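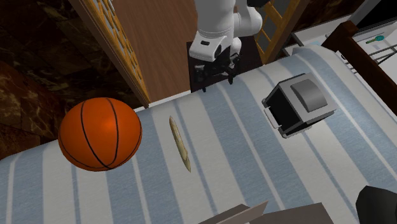
Sleep Habits and Room Conditions in Shared Student Housing
Final report, Housing and Daily Life project course
Prepared by Mounir Amrani and Meriem Younis

1. Background

Merkine Hall houses first- and second-year students in shared rooms. The building has four floors, and most rooms hold two beds, two desks and one window. In the fall term the residence office received repeated complaints about poor sleep, and it asked our course to look into the matter as a term project. The office had no fixed idea of the cause. Residents blamed the heating, the street, their roommates and the mattresses, in no particular order.

This report presents what we learned from a sleep diary study carried out in February. It covers bedtimes, noise, room temperature and bedding. It does not cover medical sleep problems, and students who reported such problems were directed to the campus health office.

2. Method

Nineteen residents took part. Each kept a paper diary for 15 nights, noting the time they went to bed, the time they believed they fell asleep, the number of times they woke and the time they got up. Each morning they also rated the night on a scale from one to five. A small thermometer was placed in every participating room, on the desk and away from the radiator, and was read at bedtime and on waking.

After the diary period we held short interviews in the second-floor lounge. Interviews followed a common list of topics but were otherwise open. Roommates were interviewed separately.

Two diaries had gaps of more than three nights. We kept them in the study but left the missing nights blank and did not fill in estimates.

3. Findings

3.1 Bedtimes

Bedtimes varied more within a single week than we had expected. Most participants went to bed before midnight on Sunday and well after it by Thursday. Ratings were lowest on the mornings after a large shift in either direction, even when the total time in bed was long. Several participants were surprised by this when they read their own diaries back.

Roommates with matching class schedules reported fewer wakings. Where one roommate had an 8:00 a.m. laboratory and the other had no class before noon, both gave lower ratings.

3.2 Noise

Street noise was mentioned often in the original complaints but seldom in the diaries. Doors were the main source of waking. The stairwell doors on the second and third floors close hard, and rooms next to them recorded the highest number of wakings. Hallway conversation came second - mostly between 11:30 p.m. and 1:00 a.m.

3.3 Temperature

Rooms on the top floor were warm at bedtime and cooled slowly. Participants there opened the window and then woke from cold or from noise toward morning. Rooms on the ground floor showed smaller changes overnight. The radiator valves in six of the participating rooms could not be turned by hand, and those residents had no means of lowering the heat other than the window.

3.4 Bedding

Residents supply their own bedding. Many had bought a single heavy comforter and used it all year. Those who slept under two lighter layers removed or added one during the night and gave somewhat better ratings, although the group is too small for this to be treated as a firm result. Complaints about the mattresses themselves were few, and came mainly from one corridor where the older Zuris model is still in use.

4. Cost of Proposed Changes

We asked the residence office for its own price estimates. Soft-close fittings for the stairwell doors would cost $800 in total. Replacing the stuck radiator valves on the top floor would cost $3,000 and would have to wait until the heating is shut down for the summer.

5. Recommendations

We recommend that the door fittings be installed first. The roommate matching form should ask for usual bedtime and earliest class, which it does not do at present. The move-in letter should advise students to bring two light covers. The valves should be replaced when the budget allows.

6. Limits of the Study

The participants volunteered, and students who sleep badly may have been more likely to sign up. Self-reported times are not exact. The study was also held in the coldest part of the year, and the temperature results may not apply in September or May - a second round of diaries in the spring would help to settle this.

Diaries are stored in the course office and will be destroyed at the end of the academic year.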